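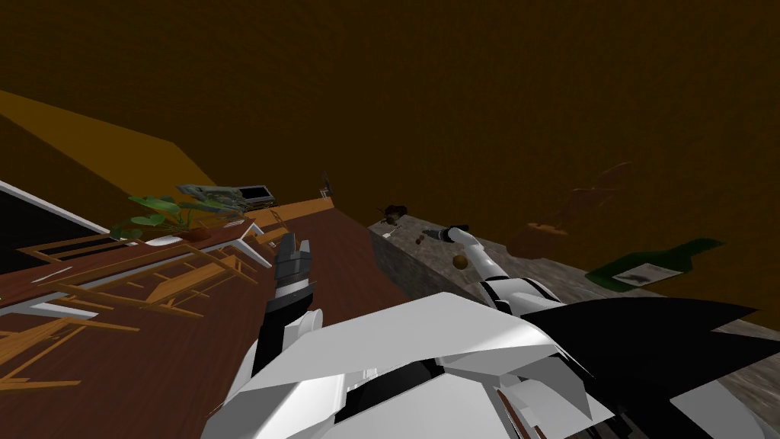 Paint for a dark hallway, brown or no?

wakden_flats
Posted 12/24/23
ok so hall is narrow, no window, 28 feet long. Landlord says any color as long as I prime it back when I leave. I want dark brown, full wall, flat finish. Partner wants yellow. Anybody done dark in a space with no daylight? Did it look like a cave

huvness
Done it. Love it. Dark walls in a dark hall are fine, it was never going to be bright anyway. Get decent bulbs and quit worrying.

plumbline_2
Disagree, sorry. Had a chocolate brown hall for 3 years and every scuff showed up chalky. Bags, bike handles, the dog. Flat finish is the problem, you cant wipe it. Went over it in cream in August and it took so many coats I lost track.

huvness
so use eggshell. thats a finish problem, not a color problem

plumbline_2
Eggshell shows every bump in old plaster. Pick your poison

Risimetti
What about both? Brown on the long wall, warm yellow on the end one so your eye has somewhere to go. We did that in our rental. One thing, cut the corner line with a brush, tape bled all over teh yellow and I had to redo it.

wakden_flats
partner just read that over my shoulder and is very smug now. Which went on first for you?

Risimetti
Yellow first, two coats, let it dry overnight. Then brown up to it. Tinted primer under the brown, ask at the counter.

huvness
Two tone halls look like a dentist office imo

Risimetti
Ours does not look like a dentist office

greyedge
Whats the bulb situation? I put in one 900 lumen bulb and it was plenty for a short hall but 28 feet is a lot. I'd want two fixtures at least before buying any paint.

wakden_flats
one fixture, dead center. Old glass thing, no idea what bulb is in it

greyedge
ok check that first. And paint a big test patch at each end, leave it up a few days. Those tiny cards are useless

plumbline_2
Agree on the test patch. Still say no to brown

wakden_flats
getting two sample pots after the holiday, will report back. Eggshell probbaly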